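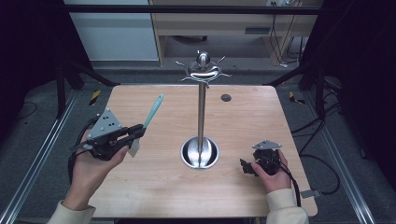

Utensil stand, light wood table.

Tullton Parish and Leisure Trust
IT Security Sub-group: minutes
Jan 8, 2020

Present: Aled Gwilliam (chair), Mylene Dizon (minutes), Senyo Abugri, Carter Turcotte. Zoltán Balogh by phone from item 3, line poor.
Apologies: none received.

1. Last minutes
Agreed. One change, item 6 should say "mailboxes" not "mailouts". MD to fix the copy on the shared drive.

2. Matters arising
Leavers' accounts: CT has closed all on the list HR sent. List was out of date, two names missing. HR to resend. Carried over.
Door code for the comms cupboard changed. Anyone who needs it ask SA in person, please don't email for it. AG asked that it not go on a sticky note again.
Old laptops: still in the store at Sukside. Disks not wiped. CT to do.

3. Phishing emails before Christmas
ZB joined. SA went through what is known so far. Fake "your mailbox is full" message sent to 303 addresses, nearly all of them ours, a few old ones that bounce. Link went to a copy of our log-in page. Good copy, right logo, wrong web address. Came from a real account at a supplier (Pustach) which had been got into. Pustach told by phone the same afternoon and have since written to confirm.
Four staff typed in their password that we know of. All four reset and logged out everywhere. One had a forwarding rule set up on the mailbox, sending anything with "invoice" in the subject to an outside address. Rule removed. SA has gone back over the logs and thinks up to 100 messages went out that way. Still reading through them. Mostly room hire and catering so far, some with bank details on.
AG asked if we have to report it. ZB's view is yes, and that we should of done it by now. SA said he was waiting for the full list of messages. Some discussion. Agreed to report with what we have and add to it later.
CT asked whether the people whose details were in the invoices have been told. No. Letter to be drafted, plain wording, phone number on it that someone answers.
Action: ZB report, today if poss. SA finish message list. MD draft letter, AG to sign.

4. Two-step log-in
Switched on for finance and the office. Not on for sports hall, Sukside or the casual staff.
Main problem same as before, staff who don't want to use own phone. SA has priced key fobs, quote came in at £3114 with VAT. Budget line is £3000. AG asked if we could order fewer. SA: yes if casual staff share a machine at reception, but then they share a log-in, and that's what we are trying to stop. ZB against any sharing.
Agreed to ask finance for the extra. If turned down, come back with a smaller order.
Anyone in finance or office who has been "temporarily" let off is to be switched back on. CT has the names.
Action: SA to write to finance. CT exemptions.

5. Backups
Test restore of the bookings database done in December. Worked, but took most of a day and the password for the backup drive was only in one person's head. Now in the safe.
Sukside backup failing on and off, looks like the line drops overnight. CT to move the start time and see.
ZB asked for one copy kept off the network altogether. Agreed in principle, no date.

6. Wang contract
The support deal with Wang runs out end of April. MD has asked for their security terms twice, got a sales brochure. AG wants in writing: how fast they tell us if they are broken into, who at their end has admin on our systems, and whether those people use two-step. ZB said their remote access is on all the time and should be off unless we've asked for it. No objections. CT to turn it off and warn them frist.
Two other quotes to be got before any renewal.
Action: MD chase, ZB to send her wording. CT remote access.

7. Staff training
Short session for all staff, half hour at most, using the December email as the example. No naming of who clicked. AG keen that people feel ok to ring up and say they've done it, one of the four waited three days.
SA to run it. Sukside staff separately, CT to go over.

8. AOB
Guest wifi password still on the wall in the cafe, that's fine, but it's also the password for the meeting room screen. CT to change the screen.
MD asked for papers to come out earlier than the night before. Noted.
Spam filter set too tight since the new year, hall bookings going into junk. SA looking at it.

Next meeting: date to be sent round, before the Wang decision.

MD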